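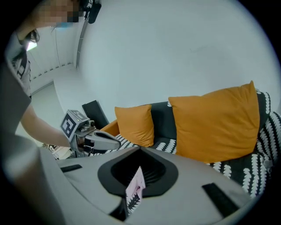

Lusamberg Residents' Help Exchange
Category: Furniture and Upholstery
Posted December 30, 2019

Removing dust and crumbs from a fabric sofa before a change of tenancy

Posted by Warrick Gilchrist

I am responsible for the furnished apartments at Tatwood, where each living room contains one three-seat sofa with a woven fabric cover. The covers were last cleaned in July. Before the next tenants arrive, each sofa must be cleared of dust, crumbs and small items that have fallen behind the cushions. The covers are sewn on and cannot be sent to a laundry. The care label shows the letter W.

Guidance is requested on two matters. First, in what order should the work be done? Second, is it acceptable to use a fabric spray between full cleanings? A previous contractor used one freely, and several tenants complained of a sticky feel on the armrests.

Posted by Uvent House Services
Accepted by the original poster

The letter W indicates that a water-based cleaner may be used. It does not mean that the fabric may be soaked. We recommend the following order of work.

Remove all loose cushions and stand them on a clean sheet. Check the gap along the back and both sides by hand, wearing gloves, and set aside anything found there. Coins, keys and cards should be placed in a marked envelope and held for the former tenant. Vacuum the back first, then the arms, then the seat deck, using the upholstery nozzle on low suction. The seams hold the most grit and should be done separately with the narrow tool.

Marks may then be treated with a mild cleaner on a white cloth — test it first on the underside of a cushion. Allow about 20 minutes before judging the test patch. Blot the mark and avoid rubbing. Cushions should not be put back until the fabric is fully dry to the touch.

With regard to the spray, we would advise against it. A sticky armrest usually indicates product left in the fabric, and more product will not correct this. Wipe the area with a cloth dampened in plain water, blot it dry, and repeat the following day if needed.

Posted by Pringle

We have 200 sofas in our buildings and do not vacuum the arms at all, only the seats. A lint roller is sufficient for the arms. Leather is easier to maintain and should be considered when the sofas are next replaced.

Posted by Warrick Gilchrist

Thank you to both respondents. The order given by Uvent House Services will be adopted, and use of the spray has been stopped. Replacement with leather is outside the present budget.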